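Bench Cell Good Practice: Frequently Asked Questions
Lirkham Automation Workshop, revised Sat 29 August

These answers cover the small gripper cells at Lirkham. They apply to anyone who programs, supervises or cleans a cell. Where an answer conflicts with the site risk assessment, the risk assessment takes precedence.
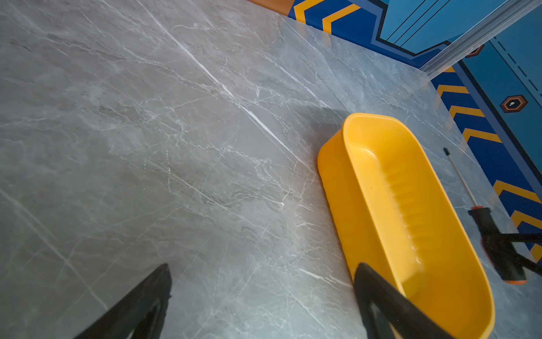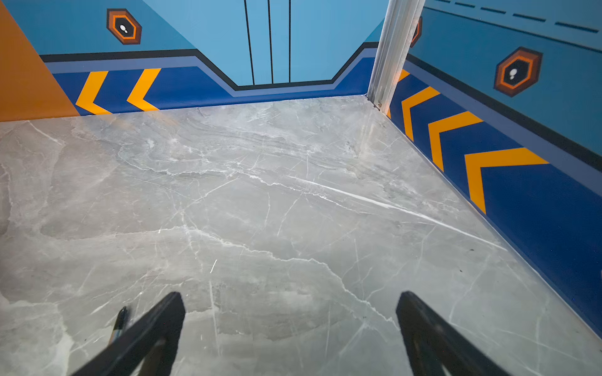

Wrist camera views, Lirkham bench cell. First view: yellow tray and screwdriver. Second view: corner post between the printed panels.

What counts as the working surface?
The whole marble-patterned surface up to the foot of the wall panels. Anything on it is inside the robot's reach and is treated as part of the task. Personal items, drinks and paperwork stay outside the panels.

May hand tools stay on the surface during a run?
Only if they are listed on the task sheet. A screwdriver used as a workpiece is listed by name. A screwdriver used to adjust the cell is not a workpiece and goes back to the tool board before the cell is enabled.

How should trays be placed?
Flat on the surface, with all of the base supported. Angle is left to the programmer unless the task sheet gives one. Trays with raised walls need an approach from above, and the fingers must clear the rim before any sideways travel.

What are the speed limits?
Set-up and teaching: 40 mm/s at the fingertips, with the enabling switch held. Automatic running: 90 mm/s. Neither limit may be raised from the pendant. Requests for a higher limit go through the Fekier change form and need a new risk assessment.

How close may the fingers come to the panels or a corner post?
The software boundary is set 70 mm inside the panels on all sides. Corner posts are metal and have their own keep-out zone in the cell model. If a post or panel is moved, the zone must be taught again before the next run. Visual alignment is not a substitute.

Can I rely on the wrist camera to check that the cell is clear?
No. The fingers block part of the view, and items near the edge of the image may be only partly visible. Walk to the cell and look. The camera record may be kept as supporting evidence.

Do surface glare and reflections matter?
They can. A glossy surface may reflect panel markings or posts, and vision routines have been known to treat a reflection as an edge. Run the Sillar lighting check at the start of each shift and after any change to the overhead lamps. Dimming the lamps to pass the check is not permitted.

Are the patterns on the panels safety markings?
No. The chevrons and hexagonal emblems carry no safety meaning at this site. Safety signs are fixed to the outside of the cell and follow the site sign schedule.

When do gripper fingers need inspection?
Before first use each day, and after any contact with a panel, post or tray rim. Check both fingers for cracks, play at the joints and worn tips. Fingers are replaced in pairs. The scheduled replacement interval is 1,064 operating hours, whatever their apparent condition.

What do I do after an unplanned contact?
Press the emergency stop and leave the arm where it is. Record the joint positions, then release the load by the written recovery procedure. Do not jog the arm away first. Log the contact even if no mark can be found.

Who may reset the cell?
Anyone holding a current Lam authorization card for that cell. Cards issued for one cell are not valid on another, even where the layout is the same. The person resetting must be able to see the full surface from the reset position.

How long are run logs kept?
Until the next annual audit is closed. The coming audit is in September. Logs for any run with a recorded contact are held separately and are not deleted without written approval from the cell owner.

Related documents: Task Sheet Template; Contact Log; Fekier Change Form; Recovery Procedure for Bench Cells.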